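Dravirside Recipe Circle
Minutes of the February meeting

Present: Kevser Yüksel (in the chair), Jianhua Cui, Nestor Abella, Hülya Akyol, Nesrin Bozkurt (taking the minutes)

We got going a little after seven, once the chairs were down and Hülya had passed her walnut cookies along the table (very good, and yes, she has promised them for the book). Kevser welcomed everyone and said how glad she was to see us all back after the holidays and looking rested.

1. Minutes of the last meeting

Read and agreed, with one correction. The lentil soup on page two belongs to Jianhua's aunt and should not have been put down to his mother. Your minute-taker apologizes to both ladies and will write it out fifty times if asked.

2. Where the new book stands

Kevser reported that we have 66 recipes in hand, typed up and sorted into folders. Soups and sweets are doing wonderfully. Vegetables are thin, and there is almost nothing under fish, which seemed strange to all of us for a town with a river in it. Nestor said he would ask at the boat club and also lean on his brother-in-law, who pickles everything he catches and is proud of it.

There was a long and very friendly talk about whether we should take recipes from people who have moved away. Hülya felt strongly that we should. Her neighbor from the old flats now lives two states over and still makes the plum dumplings every fall, and it would be a sad thing to leave her out over an address. Jianhua wondered where it would stop. In the end we agreed that anyone who has ever lived in Dravirside may send one in, as long as they add a few lines about who taught it to them. Kevser will change the wording on the sheet at the library desk.

3. The first book

Jianhua has been through the boxes at his house and can now tell us that 207 copies of the first book have been sold. He read out a card from a reader who has cooked her way through the whole thing, apart from the tripe, and who would like us to know that the almond cake takes a good fifteen minutes longer than we said. Nesrin has made that cake many times and agrees with her. The correction goes into the new book on the page for changes, along with the missing baking powder in the corn muffins, which we have all been hearing about at the grocery store for a year now.

4. Printing

Prorar have sent us their prices for the new book with a spiral binding and with a glued one. The spiral costs more but lies flat on a counter, and anyone who has tried to hold a book open with a floury elbow will know why we voted for it. All in favor. Hülya asked if we could have a wipe-clean cover as well, and Kevser will find out. Prorar would like the pages from us by the end of May if we want the book back in time for the fall fair.

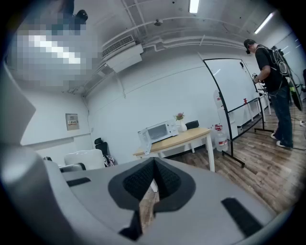
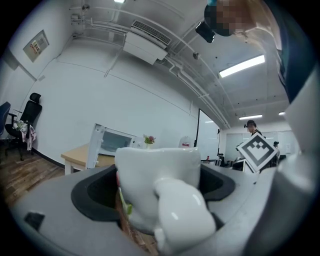

5. Measures

Kevser opened this one by saying that she has been putting it off, and we soon found out why. A good many of the older recipes give no cups or ounces at all. They say a glass of oil, a handful of rice, butter the size of an egg, and in the case of Nestor's grandmother's Sunday bread, "four mugs of flour and a bit more if it's raining." Jianhua would like everything changed to cups and spoons. Hülya would like everything left just as it was written, rain included. We went back and forth on what a mug even holds, and Nestor said his grandmother's was a plain white one with a shiny handle, much like the mug in the second picture, but that he couldn't for the life of him say whether it was bigger or smaller. He will hunt for it in his mother's cupboards and fill it with flour for us if it's still in one piece. Until then we settled on printing the old wording first, with our best measure next to it in brackets, and Jianhua said he could live with that.

6. Test cooking

We shared out the recipes that have never been tried by anybody but the person who sent them. Nesrin has the stuffed onions and the semolina pudding. Nestor has the three breads. Hülya asked for the pies, all of them, and we let her have them. Jianhua will do the noodle dishes and the cold cucumber soup, although he would like to wait for warmer weather for the soup, and Kevser takes whatever is left in the folder, with our thanks. Please write your notes straight onto the sheet, even the rude ones, and say which oven you used and whether it runs hot. Anything that fails gets a second try by somebody else before we go back to the sender.

7. The tasting evening

Kocabaş have kindly said we may have their back tables for the tasting in April once the bakery has closed for the day. They will leave the big oven warm for us and only ask that we bring our own plates and take the trash out. Hülya and Kevser will do the invitations. Nestor offered his accordion. This was accepted on the understanding that he stops when the food comes out.

8. Anything else

The name of the book is still open. "More from Dravirside Kitchens" has two votes, "Second Helpings" has two, and Jianhua likes neither but has nothing to put in their place just yet. We'll come back to it next month.

Nesrin brought a note from the Plorkum gardening group, who would like to trade a page in our book for a table at their plant sale. Everyone thought this a lovely idea, and it may even help with the vegetables. Nesrin will write back and say yes.

Whoever went home with Kevser's blue pie dish after the December meeting, she would love to have it back, washed or not.

We finished at twenty past nine. Next meeting in March, same time. Jianhua to bring the snack.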